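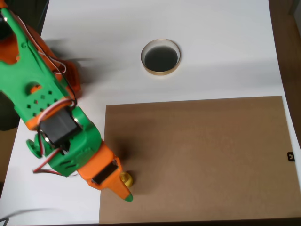 I have been writing house rules for small robot arms, a sentence I did not expect to type at this stage of my life. The draft was eleven pages in March. It is down to one and a half now, and most of what went was me showing off. What stayed is the stuff I break myself. Take rule four, wires. On the green and orange arm the white, red and black ones run along the outside of the printed parts, with loops near the joints, and there's a red one curving out from under the second segment as if it had plans of its own. Rule four says no loop big enough to put a finger through. I wrote rule four. I have not yet followed rule four.

Some background for those of you who came for the bread posts. Our hobby group has a handful of arms between us, all printed, all with servos that could not hurt a grape if you believe the forum. Lauri Tuominen believed the forum. Then one of the servos closed on the skin between his thumb and finger and he used a Finnish word I had to look up. After that we agreed we should have rules, and I was out of the room getting coffee when they picked who would write them.

My first mistake was reading the big industrial safety standards and trying to sound like them. I had "the operator shall" in there. I had a definition of "operator." Raili Mäkelä sent it back with a single note in the margin, which was "who is this for?" Fair. It's for four people and a table.

So, what's left, more or less in the order I'd defend it:

Know where the off switch is before you turn the thing on. It goes on the side of your free hand, and it doesn't go behind the arm. Ours was behind the arm for months.

Start slow. Every new motion gets its first run at 30 percent speed, even if you only changed one number. Especially then, in my case.

Small parts go on a mat. We use a flat sheet of cardboard, plain brown, cost nothing. Joonas Juntunen wanted a proper rubber one from Kustley and I looked at the price and went back to cardboard. You can draw on it, you can throw it out, and a fingertip that comes down too low dents the cardboard before it scratches the table.

Open containers stay clear of the work. I put mine further up the table, on its own, and I'd like it further still. The arm has a longer reach than you think it has, and I say this as someone who has measured it twice.

Tie your hair back. Sleeves too, if you can tie a sleeve.

Write down what you changed. Date, what, why. Neelam Dubey's entries are a pleasure to read. Mine say "fixed it" in 18 places.

The one we still argue over is whether somebody has to sit with an arm while it repeats a job. Neelam says yes, always, hand near the switch. Joonas says that if a program has gone 600 cycles without trouble you've earned a sandwich. I came down on Neelam's side, mainly on account of the servo heat. Those little black motors get hot when they stall, and they're wrapped in plastic, and the plastic goes soft before you smell anything. The rule as written lets you eat the sandwich at the table. Joonas calls this tyranny.

I also dropped the part about labeling every cable at both ends. Good practice, sure. I did it for one arm, it took an evening, and the labels fell off into the joints.

Teemu Lindqvist has asked for a copy for his group over at Gorkus, where they have 8 arms and, from what I hear, one power strip. I've told him the page is his if he adds a rule about power strips and sends it back. He wants to know if it comes laminated.

Next job is rule four. I bought the cable ties. They're in a drawer.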